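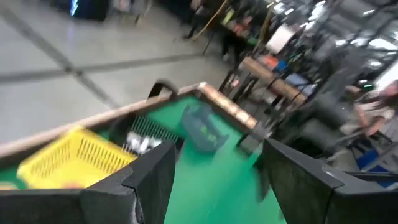
図1 手首カメラの画像(アーム移動中)。手前は二指グリッパ、奥は木の縁を付けた緑色の作業台と黄色のかご。

共同工房における卓上片付けアームの製作 中間報告

提出日:2019年10月6日
提出先:Flenero 小規模製作助成 担当 Marianna Czerwiński 様
報告者:Cremilda Lacerda(Idovdale 共同工房 利用会員)
機体名:Ruris

1. 報告の範囲

本報告は、助成対象である卓上片付けアーム Ruris の製作について、9月末時点の進捗、支出、未解決の問題、残りの作業を記すものである。前回の報告で「設計中」としていた手首部とグリッパは製作を終え、現在は作業台の上で把持動作の調整を行っている。ソフトウェアは動作系列の再生と、画像による位置補正の一部までが動いている。対象物の自動選別は未着手である。

2. 前回報告からの変更点

2.1 グリッパ
当初案の三指式を取りやめ、平行開閉の二指式とした。三指式は試作を一度組んだが、かごの縁に沿って置かれた物をつかむ際に三本目の指が縁に当たり、進入角度が大きく制限された。二指式では指先を斜めに落とした多面形状とし、台面との干渉を減らしている。指は黒色の樹脂で出力した。表面はつや消しのままで、研磨や塗装はしていない。内側の面には薄いゴムシートを貼る予定だが、接着剤の選定が終わっておらず、現状は樹脂面のままである。

2.2 カメラの位置
台を見下ろす固定カメラ一台の構成から、手首に小型カメラを載せる構成に変更した。固定カメラではアームが対象物を隠す姿勢が多く、把持直前の補正に使えなかったためである。手首側に移したことで、把持直前まで指と対象物を同じ画像で見られるようになった。代わりに、移動中の画像が使えないという問題が生じている(4.1に記す)。

2.3 作業台
天面を緑色とし、周囲に木の縁を回した。縁の目的は、つかみ損ねた物が床へ落ちるのを防ぐことと、画像上で台の範囲を決める手がかりを得ることの二つである。後者については、縁の直線を検出して台の座標に合わせる処理を書き、静止時の画像では安定して動いている。縁の角が一つでも視野に入っていれば姿勢の補正に使えるが、直線が一本しか見えない姿勢では縁に沿う方向のずれが残る。

3. 作業の進捗

3.1 機構
肩、肘、手首の各軸の組み付けは完了した。肘の軸受は一度交換している。初回の組み付けで圧入が斜めになり、低速で回した際に引っかかりが出た。治具を作り直して再度圧入し、引っかかりは解消した。手首の回転軸には配線の余長を取り、可動域の端でケーブルが張らないことを手回しで確認した。

ベース板は作業台に直接固定せず、独立した架台に載せている。工房の台は他の会員も使うため、穴をあけることができない。架台の剛性は十分とはいえず、肩の軸を急に止めると先端が揺れる。揺れが収まるまで待ってから次の動作に移る設定で当面は運用する。

3.2 電装
電源、モータドライバ、制御基板を一つの箱に収めた。非常停止は駆動電源を直接遮断する方式とし、制御基板の電源は残す。停止後も関節角の記録が残るため、原因の確認がしやすい。停止時にアームが自重で下がる点は、肩に補助ばねを入れて下がり方を緩やかにした。ばねの強さは指先に荷重がない状態で合わせてあり、物を持った状態での再調整が必要である。

3.3 制御ソフトウェア
動作系列の記録と再生、速度の上限設定、可動域の制限が動作している。制御プログラムの版管理には、工房で以前から使われている Honorato のサーバを借りた。可動域の制限は関節角だけで判定しており、指先の位置による制限はまだない。このため台の縁への接近は動作系列を作る側の注意に頼っている。指先位置による判定は次の期間の最初に実装する。

3.4 把持試験
黄色の樹脂製かごを台上に置き、かごの外にある物をつかんで中へ入れる動作を試験の基本とした。かごは側面に長方形の穴が格子状に並ぶ形のもので、軽い。指が縁に触れると動くため、触れたかどうかが目で見てわかる利点がある一方、一度動くと以後の投入位置がずれる。

9月には同一の動作系列で200回の試行を行った。対象物は硬い箱形のものに限り、位置は毎回手で戻した。かご内への投入まで完了しなかった試行は40回である。記録を見返したところ、原因の多くは指の閉じ始めが早いことにあった。指先が対象物の上面に当たり、押し出す形になっている。閉じ始めの高さを下げる修正は済ませたが、修正後の試行はまだまとまった回数を行っておらず、効果の報告は次回とする。

柔らかい物、丸まった薄い物については、試験の条件を決める段階にある。硬い物と同じ閉じ量では指の間から抜けるため、モータ電流を見て閉じ量を決める方式を検討している。

4. 未解決の問題

4.1 移動中の画像のぶれ
図1のとおり、アームの移動中に取得した画像はぶれが大きく、縁の直線も対象物の輪郭も崩れる。台上の大きな物は色で区別できるが、半透明の物は境界が定まらない。対策は次の順に試す。
・画像を取得する姿勢で一度停止し、揺れが収まってから取得する
・露光時間を短くし、不足する明るさを台の近くの照明で補う
・手首の移動速度が上限を超えている間の画像を処理から外す
一番目は動作時間が延びるが、追加の部品を要しないため先に実施する。

4.2 背景の影響
手首カメラの視野には台の外側も入る。工房内には人、椅子の脚、金属の枠、色の付いた物があり、色による検出ではこれらを対象物として拾うことがある。検出範囲を木の縁の内側に限る処理を加えたが、縁の検出に失敗した画像では範囲も定まらない。縁の検出に失敗した場合は、その画像での補正を行わず停止するよう変更する。

4.3 照明の反射
天井の照明が金属部に反射し、画像の一部が白く飛ぶ。台の内側では今のところ支障がない。台の向きを変える場合には再確認する。

4.4 安全
動作中の台への接近は、床のテープと声かけで管理している。共有の場所で動かす以上、これだけでは足りないと判断した。速度上限を現在より下げること、非常停止ボタンを操作者側と反対側の二か所に置くことを次の期間の作業に加えた。二か所目のボタンは手配済みで、配線図も改めた。

5. 支出

9月末までの助成金からの支出は3,974クローネである。主な内訳はモータドライバ、軸受、樹脂材料、手首カメラとその配線で、領収書の写しは別便で送付した。三指式グリッパの試作に使った材料もこの中に含む。工房の利用料は当初の計画どおり自己負担とし、計上していない。残額で二か所目の非常停止ボタン、ゴムシート、補助照明を購入する。費目間の流用の申請は、現時点では必要ない。

6. 今後の作業

残りの作業期間は7週間である。次の順で進める。
(1)指先位置による可動域の制限、速度上限の引き下げ
(2)二か所目の非常停止の設置と動作確認
(3)停止後の画像取得への変更、縁の検出に失敗した場合の停止処理
(4)閉じ始めの高さを修正した状態での再試験
(5)電流による閉じ量の決定と、柔らかい物での試験
(6)かごの位置を画像から求め、投入位置を補正する処理

(5)は(4)の結果によって開始が遅れることがある。(6)が期間内に終わらない場合は、かごを台に仮止めした状態で最終試験を行い、その旨を最終報告に記載する。自動選別は当初の計画でも任意の項目としており、本期間では着手しない見込みである。

7. 確認をお願いしたい事項

・グリッパを三指式から二指式に変えたことについて、計画変更届の提出が必要かどうか
・最終報告に添える動画の長さと提出方法
・設計データの公開先を Honorato のサーバとしてよいか。外部から閲覧できるようにする設定は当方で行う

回答は報告者あての電子メールでお願いしたい。設計図と把持試験の記録は、求めがあれば追って提出する。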